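Student Robotics Board > Projects and Builds > Sweeping with two hands, head camera data

lintbucket_37
We're a student club working on a cleanup task for our two-arm robot, Cesar. The job is to sweep cardboard scraps, paper and tape into a dustpan held in the left gripper, with the brush tool in the right. We wear a head camera, do the sweeping ourselves, and train on the video. We have 1561 clips so far and the goal is 2000 before the April demo day. The policy gets the pan to the floor fine. Then it pushes the pile past the lip and keeps going. Is this a data problem or a gripper problem?

tworoller
Data, I'd guess. How much of it is the last bit of the sweep, when there is hardly anything left? We did a table wiping project with a Flolo arm and most of our clips were big messes. It never learned to finish.

lintbucket_37
Most clips start with a full pile. We stop recording when the person decides it's clean. Labels are just "sweep" and "dump".

grommet
I disagree with tworoller. Your problem is that people tilt the pan without thinking and your wrist can't follow. Check the pan angle first. If the Barrera wrist is the one in last year's kit, it has a dead zone at the low end and you will never get the lip flat.

tworoller
The dead zone is real, but they said the pan gets to the floor fine.

grommet
Getting to the floor and staying flat on it are two separate things. Ours touched down every time and lifted as soon as the brush pushed against it.

lintbucket_37
It is the Barrera wrist. I'll log the angle tonight. We also can't agree on whether to split the label into "gather" and "load". Two of us want the split, and the rest say it doubles the labeling work.

pinhole_cam
Split it. We had over 8 labels in our project for Bovora, which was too many, but gather and load are different motions. Can you post some stills? It's hard to say anything about camera height without seeing what the camera gets.

lintbucket_37
Same room, same red dustpan in all three.

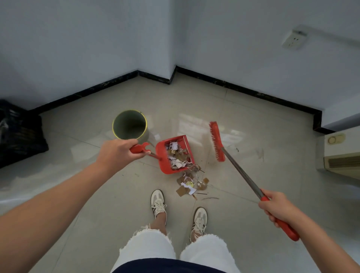
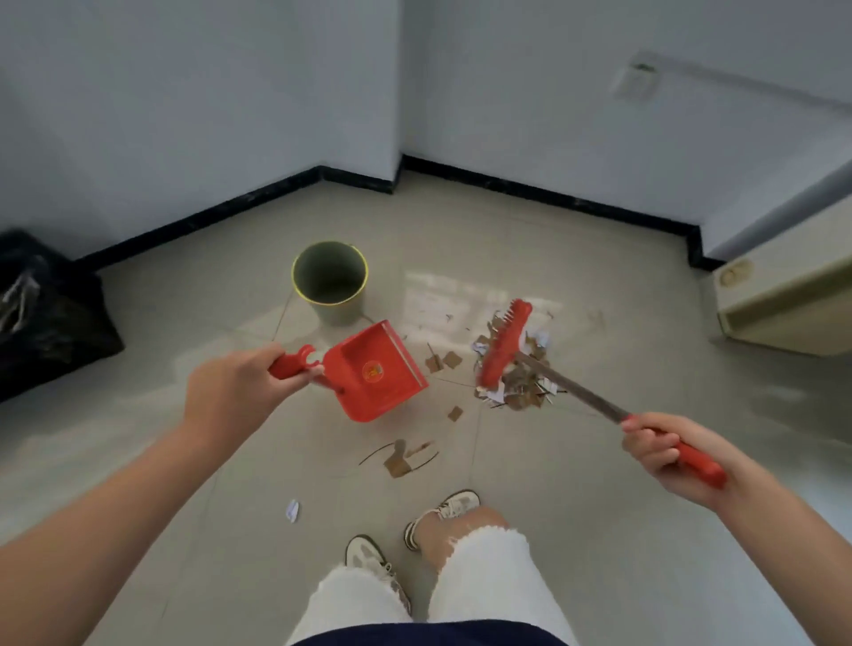
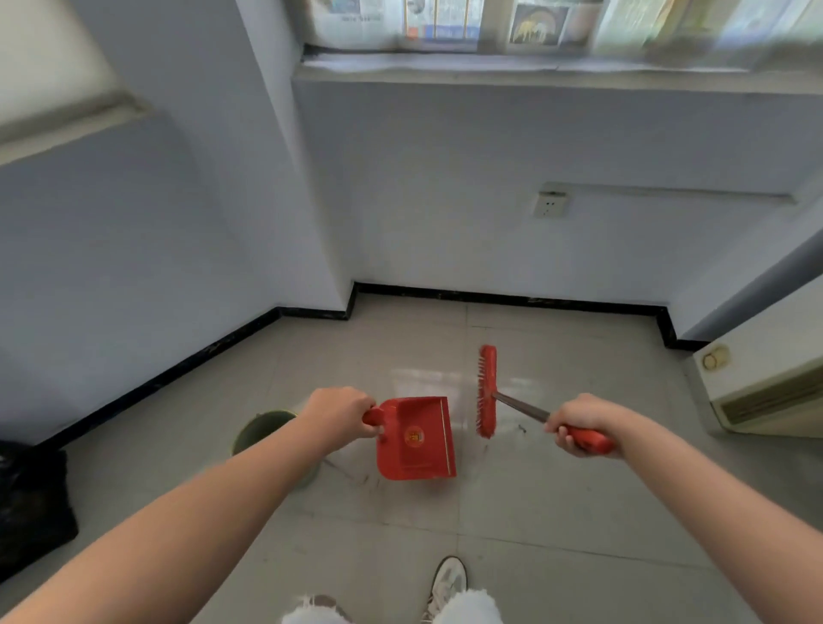
Posted by lintbucket_37 on 2/24/24

pinhole_cam
Camera height is OK. Both hands and the pan are in view in each one, so I wouldn't move it. I would worry about the shiny floor. You have a bright patch on the tile in all of them, and if your demo room has carpet or a matte floor you should record some clips there too.

tworoller
The last one is what I was asking about. Pan and brush in place and only a speck between them. Get a lot more of those. The first has scraps in the pan and more on the floor in front of it, so that's a "load" clip if you split.

grommet
Look at the pan in the first one, though. It's tilted up with the lip on the floor. That is the pose I would test on the wrist before recording anything else. More clips won't fix a joint that can't hold it.

lintbucket_37
OK. Wrist test first, then we relabel a small batch with the split and compare. The demo room is tile, but I'll ask if we can use the hallway as well.

grommet
Post the angle log when you have it. Raw numbers please, no smoothing.

Contact the moderators | Copyright Student Robotics Board | Back to top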